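Gripper Comparison - Gallery

The Kirnwood test group compared two finger sets, the Prunditz and the Plilta, during March. Work was carried out on the white bench under the direction of Lotte Desmet.

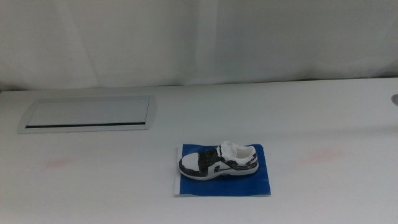
Model sneaker on the blue mat, fixed view. 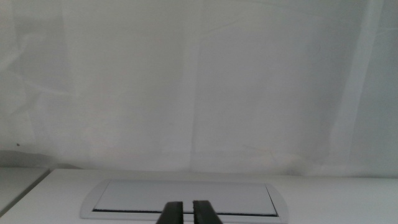
Wrist view, with the black gripper fingers in front of the recessed bench panel.

Each finger set completed 122 grasp attempts at the same closing speed - 18 further attempts were set aside after a controller fault. Results are filed under report 1442, available from the El Ouafi office on request.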